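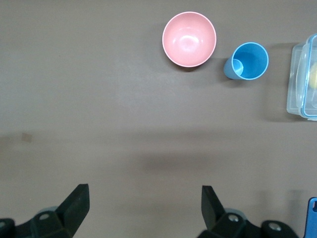

Vista de muñeca, pinza abierta. Cuenco rosa, vaso azul claro y recipiente transparente con tapa.

Cuaderno de taller, célula de clasificado de menaje
10 de diciembre de 2018

Objeto de la entrada: dejar por escrito el estado de la célula antes de pasarla al turno de tarde y recoger lo que cambia en el puesto de la línea de retorno. Lo del contrato con Chambi (recogida y lavado de menaje de comedor) va en el cuaderno de planta, aquí solo lo que toca a la mesa y a la gente que trabaja en ella.

Configuración. Brazo en mesa fija, cámara en la muñeca, pinza de dos dedos. Software de secuencia Natance, misma versión que en junio. Apertura máxima al aproximar, cierre por corriente, sin sensor de fuerza en las yemas. Velocidad limitada a 200 mm/s con persona dentro del perímetro. Altura de observación sin cambios.

Iluminación. La luz difusa va bien para el vaso y para el cuenco. El cuenco da un brillo blanco en el fondo que el segmentador toma a veces por un objeto aparte. Se ha subido el umbral de área mínima y hay que repetir la serie con cuencos de otros colores antes de darlo por bueno. El recipiente transparente sigue siendo el caso malo: el color de la mesa se ve a través de las paredes y lo único que queda firme son las líneas azules de la tapa. Propuesta: localizar por la tapa y calcular el cuerpo a partir de ella. Cuando el recipiente queda en el borde del campo no se intenta el agarre, se desplaza la cámara y se vuelve a mirar.

La sombra del propio brazo cae en la zona media de la mesa. No molesta mientras las piezas estén arriba. Si se cargan más cerca de la base, hay que recalcular el fondo. Pendiente.

Marca parda en el lado izquierdo de la mesa: falso positivo en la detección. Enmascarada por software. Quien limpie o cambie el tablero, que avise para quitar la máscara, o tendremos un punto ciego en esa posición.

Serie de hoy. 115 intentos, 73 completos sin intervención. El resto se reparte entre recipiente no localizado, vaso tumbado que gira al cerrar y paradas por operador. No he separado todavía las causas en la hoja. El vaso tumbado se coge mejor por el cuerpo, cerca de la base, que por la boca; con la boca se deforma el borde y la corriente de cierre no llega al valor de corte. Cuenco: agarre por el borde, un dedo dentro y otro fuera, sin novedad.

Recipientes con contenido. La regla escrita en junio decía que a la mesa solo llega menaje vacío. En la práctica llegan con restos o con algo dentro. La célula no distingue bien un recipiente lleno de uno vacío y el peso tampoco lo sabe hasta que levanta. De momento: si hay una forma de color dentro del contorno de la tapa, la pieza se deja en la mesa y se enciende el piloto ámbar. La retira la persona del puesto. No intentar abrir tapas con la pinza, ya se probó y se suelta la lengüeta.

Cambios en el puesto. Antes había dos personas clasificando a mano y una llevando carros. Ahora queda una en la mesa, otra en inspección después del lavado y la de carros igual. No se ha quitado a nadie del turno, pero el trabajo de la mesa es distinto y conviene describirlo tal como es:

- Se mueve menos peso y se repite menos el giro de muñeca. Las dos personas de la mañana lo confirman.
- Se espera más. Los ratos entre piloto y piloto son irregulares, no dan para empezar otra tarea y cansan de otra manera. Queja recogida tres veces esta semana.
- El ritmo lo marca la célula. En manual se aceleraba antes del descanso y se aflojaba después. Ahora no hay margen para eso y se nota en el ambiente.
- Las piezas que llegan a la persona son las difíciles: con restos, tapas trabadas, vasos encajados. Las fáciles se las queda el brazo. La hoja de productividad por persona ya no es comparable con la anterior y he pedido que no se use hasta rehacerla.

Sobre la inspección: quien pasa a ese puesto detecta tapas fisuradas que antes se veían al clasificar, con la pieza en la mano. El defecto aparece ahora una etapa más tarde, con el agua y el jabón ya gastados. Habría que valorar un control rápido antes de la mesa, aunque sea por muestreo. Coste en tiempo sin estimar.

Formación. Cada persona del turno de tarde hará 30 minutos con la célula a velocidad reducida: parada, rearme, retirada de pieza con piloto ámbar, qué no se toca. El rearme después de parada de emergencia tiene que hacerlo quien ha parado, mirando la mesa y no la pantalla. La ficha plastificada de Skutier está desactualizada (muestra el pulsador en el lado contrario), no usarla. Hago una nueva a mano mientras tanto.

Mecánica. Revisados los tornillos de los soportes de ambos dedos, par correcto. Almohadillas sin desgaste apreciable. Jornov ofrece un juego más blando, plazo sin confirmar. Pedido un par para probar con los vasos, sin desmontar el actual hasta tener los dos juegos medidos.

Pendiente:
Separar causas de fallo de la serie.
Repetir cuencos con el nuevo umbral.
Probar localización por tapa con el recipiente girado.
Hablar con el turno de tarde sobre la rotación entre mesa e inspección. Piden cambiar a mitad de jornada y por mi parte no hay impedimento técnico, el rearme no depende de la persona asignada.
Bajar el volumen del aviso sonoro o quitarlo si el piloto se ve desde el puesto de carros. Comprobar con las luces de la nave encendidas.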